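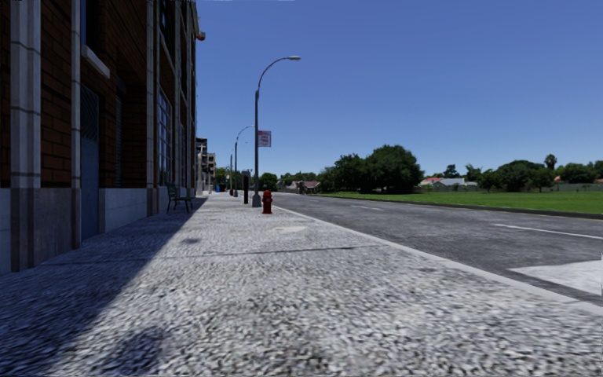
Sidewalk team going to "scenario review", anyone been through this?

Board index > Work and jobs > Delivery and field ops

curbcut_carl
Posted 7:12 am
I walk routes for Karras in Gisthorpe. For those lucky enough not to know, the delivery bots get a new route, and a person with a clipboard and good shoes walks it first and writes down everything a bot could fall off, into or under. I've done this for four years and have the knees to show for it.

In October they're moving most of us to "scenario review." You sit at a desk and watch the software drive a simulated sidewalk over and over, then mark whether it did something dumb. Target is 240 runs a shift. Same pay, new chair. They're very excited about the chair.

Has anyone made this switch? Is it a real job or a waiting room?

pallet_jackie
Posted 7:40 am
Waiting room. We had "exception review" at my warehouse. You correct the machine until it stops needing you, and then there's cake.

mostly_brakes
Posted 8:05 am
I do this at Altcombe, two years now. It's a real job. It's also boring in a way I didn't know was available. My first week I did 300 runs a day and dreamed about fire hydrants.

The good part is that I haven't been rained on or yelled at by a guy with a leaf blower since I started. The bad part is the weather in there. Blue sky, every time, unless somebody files a ticket for rain. Took ours five weeks to come through and it looked like TV static.

curbcut_carl
Posted 8:22 am
Do you get any say in what goes into the street? We've got a bakery in Gisthorpe that puts its sign out in a different spot every morning, apparently by throwing it.

mostly_brakes
Posted 8:31 am
Yes, and push for that. Scenario 407 in our set is mine. Sidewalk half in building shade, half in full sun, and the bot kept slowing down for the edge of the shadow like it was a step. I'd watched real ones do that for months before I came indoors. The engineers had it down as "comfort braking."

Get your name on the things you find. My manager thought the sim team had come up with 407 on its own until I showed him the ticket.

pallet_jackie
Posted 8:50 am
So they got what was in your head and you got a ticket number.

mostly_brakes
Posted 8:58 am
And a raise. Small one. I'm not saying throw a parade.

desk_side_deb
Posted 11:16 am
I schedule the runs at the Faltodstead office, so I'm the one you'd all be complaining about. The server gets through more than 1,000 scenarios overnight and people only see the ones it flagged. That share keeps shrinking. Jackie isn't wrong about where it's headed, I just think it's slower than she does. We've gone from nine reviewers to six, and two of those three left for better jobs.

pallet_jackie
Posted 11:20 am
And the third?

desk_side_deb
Posted 11:34 am
There was cake.

oldroute_9
Posted 12:47 pm
Nobody has asked the useful question. Who walks the new routes once you're all sitting down? We cut our walkers to one person and she now covers the whole town. The simulated block doesn't know the real one got dug up for a water main. She finds out by stepping in it.

Carl, ask if you can keep one walking day a week. Get it in writing before October, while they still need you to be cheerful about the chair.

curbcut_carl
Posted 5:55 pm
Asked. My supervisor says a walking day is "not in the model" but she'll bring it up. I also asked about the bakery sign. She told me to file a ticket.

mostly_brakes
Posted 6:10 pm
File it tonight. The rain queue is ahead of you.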